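Status: usable, with reservations. Read the "What this does not show" part before you quote a number from it.

# folten-vs-kunine-cables

Episodes and notes from comparing two controllers, Folten and Kunine, on a two-arm tabletop cell. The task is tidying and moving cables and small power supplies. We picked cables because both vendors show them in their demos, and because our earlier block-stacking numbers were so close to perfect that they told us nothing.

We paid for both licenses. Neither company saw the results before this was posted.

## Contents

- `episodes/` – 2673 recorded episodes, both controllers mixed, shuffled order
- `splits.csv` – which controller ran which episode, plus the operator's pass/fail call
- `rescored.csv` – the same calls made again from video, blind to controller
- `calib/` – camera and arm calibration, one file per session
- `notes.md` – raw bench notes, lightly cleaned up, still cranky

Episodes started in August and the two controllers took turns in blocks. We'd have liked to switch every episode, but Kunine takes so long to come up that we gave in. If the cell drifted during a block, that drift is in the data and you can't fully remove it.

## Setup

Two arms on a shared front rail, one black gripper each. Fixed camera. Both controllers drove the same arms over the same bus, with the same joint limits and the same speed cap (85 percent of what the Folten installer picks by default, which we think is too fast near loose cable).

The walls are covered in patterned paper. The floor is dark with light veins in it, and anyone who has tried to segment a thin black cord on a dark floor can guess how that went. We kept it. A plain green mat would have made both products look better than they are.

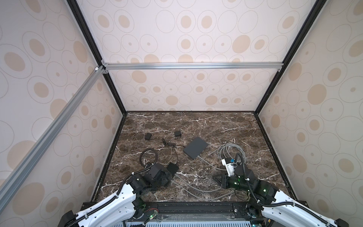 Layouts were set by hand from a printed sheet, then nudged. The sheet is in `notes.md`. It gives starting areas for each object, not exact poses, so don't treat two episodes with the same layout ID as repeats of each other. Cables don't go back where you put them anyway.

## Scoring

An episode passes if the named cable or adapter ends up in its target area and nothing else has left the floor. That second rule is ours. The Escobedo task list, which we started from, only checks the named object. Under its rule both controllers look a good deal stronger, mostly by dragging half the pile along with the part they were asked to move.

Operators scored on the spot. We then rescored from video and the two sets disagree more than we expected, nearly always on loops that end up across a target line. Use `rescored.csv`. The first set is here so you can check us.

## What we think we saw

Folten is quicker to grasp and worse at letting go. It will open the fingers, back off, and take the cable with it if a loop has caught on the gripper.

Kunine is slow and does a little regrasp that the sales page calls "adaptive." We logged the commands. As far as we can tell it is a fixed retry with a small offset, and it happens whether or not the first grasp was good. It does help on thin cords. We would still like a plainer word for it.

Neither one uses the second arm well. Most of the time the idle arm parks and stays parked, and when both arms do move together the planner leaves so much room between them that they might as well take turns.

## What this does not show

- Anything about other grippers. We tried a Cludell finger set for an afternoon and dropped it when the mounting screws kept backing out. Those episodes are not included.
- Anything about other floors, other walls or other lighting.
- Which product is "better." The gap between them is smaller than the gap between our own two scoring passes, and we don't think a fancier test would rescue it.

## Known problems

- Gripper position is reported as commanded, not measured, in all Kunine episodes. Don't train on it as if it were feedback.
- Timestamps for the two arms can be out of step by a frame or so.
- Camera calibration was redone partway through. Use the file that matches the session.
- A handful of layout IDs are missing. They were typed wrong and we couldn't recover them.

## Use

Free for research and for arguing with vendors. If you get a clear winner out of this, please open an issue with your script attached, and rerun it on shuffled controller labels first.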